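**Stundavum open house, Vurnulley, July 30, 2024**

The handout promised 1000 examples of cloth handling for Zislow, their learning system. I asked how many were usable and got a talk about data quality instead.

They record in a furnished bedroom — a nice touch, but it is one bedroom. I stayed for 6 attempts and would have scored 2 of them differently from the operator. If the labels are that loose, I don't see what Zislow is supposed to learn. Thoroddsen showed much the same thing in March with fewer slides.
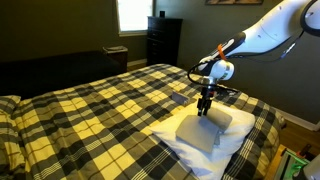
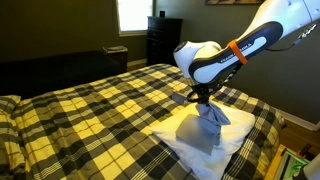

*Gray cloth, white pillow, plaid bed: the cloth task at Stundavum.*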